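Notebook, living room collection, Lornthorpe site
August 2019 (Friday)
Written by Y. Uchida

I write this in the evening, so some details from the morning are from memory. Colleagues in Miyazaki, please correct me in the margin if you remember the earlier sessions differently.

Plan for the day was to continue the "pick up clothing" task and to bring the set closer to the target. The target for this task is 2,000 episodes that pass the review. We are not close yet. I wanted to add 200 today and did not get there, mainly for the reason I explain under "Gripper opening".

Setup

Same arm, same fingers, same wrist camera as in the June entries. Control is by the leader arm, with the operator standing behind and to the left. I changed the operator position by one step compared with last week because the cable was pulling on my elbow when I turned. I don't think it influences the data, but I write it down so that we can find it if it does.

The recorder is the Skellora build, second release. It saves the joint values, the gripper opening, the wrist stream and the room stream. Before the first episode I did the usual check: clap in front of both cameras, then compare the two streams. The room stream was behind by 2 frames. Last time it was also behind by the same amount, so the correction in the script can stay as it is.

Exposure on the wrist camera is now locked. Until yesterday it was on automatic, and in many episodes the brightness jumps when the fingers come close to pale fabric. Yoshinori from the past thought the model would learn to ignore this. Yoshinori from today would like it to have less to ignore.

Starting poses

I want to spend more words here, as this is where we lost the most episodes in the review.

In the first collection, every episode began from the home pose, with the arm folded. The operator then traveled a long way to the sofa, and most of the episode was travel. When we trained on it, the policy moved very nicely through the air and then hesitated above the clothing. It had seen very much travel and very little contact.

So now I begin in three ways. One part from the home pose, as before. One part from halfway. And the last part from a "hover" start, where the fingers are already low over the seat and open, and the garment is somewhere to the side. The hover start gives a short episode with mostly useful motion. It is also faster to reset.
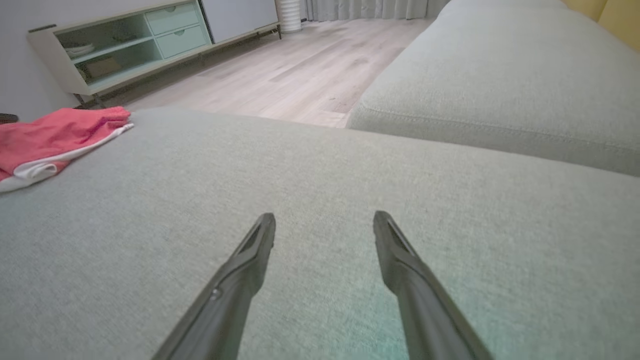

The rule I try to keep for hover starts is that the garment must not be between the fingers at the first frame. If it is, the operator only goes down and closes, and the policy learns that down and close is always correct. With the pink-red piece at the left of the cushion and the fingers open over bare fabric, the first motion has to be sideways, and this is the decision I want in the data. I also like that the piece is only partly inside the wrist view in such a start. The policy must go toward something it sees incompletely, and in a real home this will happen all the time. Brilletthorpe asked in their last message if we should throw out starts where the object is cut. My opinion is no, please keep them, but mark them with the tag "partial" so that we can train with and without.

What I do want to throw out is the start where the garment is fully outside the wrist view and the operator goes directly to it. The operator knows the place from his own eyes. The policy has no such knowledge from the wrist stream, and if we later train on the wrist stream only, these episodes teach it to guess. For the room stream they are fine. I made a separate folder for them instead of deleting.

Gripper opening

In the morning I lost a good number of episodes because of the opening value. The leader handle has a little play in it, and when my hand relaxes, the recorded opening goes up and down by a small amount even if I think that I hold still. On a hard object this has no effect. On cloth it has an effect, because the grasp is so thin that a small opening lets one layer slide. In the review the episode looks like a successful grasp followed by a slow loss, and it is hard to say from the video what was the cause.

I tightened the handle and added a small filter in the recorder. Raw values are still saved, in a second column. Please do not use the filtered column for the episodes before lunch, because I started the filter only after that and the column there is a copy of the raw one. I should have left it empty. Sorry.

How to approach cloth on a soft seat

Some notes for the next operator, from my own mistakes.

The seat gives way when the fingers press on it. On the table we taught people to touch down lightly and then close. On a cushion, a light touch is not enough to get under the cloth, and a strong touch pushes the cloth down together with the seat, so the fingers close on top and come up with nothing. What works best for me is to come down at an angle, a little outside the edge of the garment, and close while moving inward. A fold or a thick hem is a better place than the flat middle.

Woven upholstery also catches. Two times I closed on the sofa fabric itself together with the cloth, and the arm complained about the load. I stopped both episodes and labeled them "fail - grabbed seat". Please label these and do not delete. We have almost no examples of this failure, and the success detector does not know it.

If the first grasp fails, try again in the same episode, but only once. Long episodes with four or five attempts made trouble in training. One failed attempt followed by a good one is valuable, and I would be happy to have more of these, as long as the failure is natural. I can see in the room stream when an operator fails on purpose. The hand becomes slow before it.

Varying the garment

I threw the garment by hand for most resets. When I place it carefully, I always make the same kind of fold without wanting it. After a throw I correct only if it falls on the floor, and then I throw again. For one block I folded it loosely and laid it down, so that the tidy case is also there.

Position on the sofa: left and right of the seat, close to the front lip, and near the step where the two sections meet. The step is difficult. One finger can rest on the higher part while the other is still in the air, and then the arm tilts the wrist in a way that the operator doesn't feel in the leader. I recorded few of these and I am not satisfied with any of them. Maybe we need a slower speed limit for this area only.

Review

I reviewed the afternoon block myself, and this is not ideal because I was also the operator. If somebody in Miyazaki has time, please review a part of it without looking at my labels first. I am too kind with the "success" label when I remember how difficult the episode was. The definition is still the same: garment lifted clear of the seat, held for 2 seconds, no part touching the sofa. Hanging sleeves or corners that touch are "partial success", also if it looks nice.

One open question on the language labels. Half of our episodes say "pick up the clothes" and the other half name the garment and color. I used the second form today. For folded pieces I am not always sure what the garment is before I lift it, and the label is written before the episode. If it was wrong I corrected it after, but the original is kept in the notes field.

Storage

The disk is nearly full again. The wrist stream takes most of the space, and I don't want to compress it more until we compare training on both versions. I moved the table task from June to the server and checked the file sums before deleting the local copy. All 2,000 episodes of that task are there.

To do

Replace the leader handle screw, the current one is holding with tape.
Mark all hover starts in the index, also the old ones where possible.
Write to Brilletthorpe about the "partial" tag.
Try the slow speed limit at the step between the sections.
Bring other garments, darker ones, and something with buttons.
Ask Miyazaki which lens setting they used in June, my note says only "same as before".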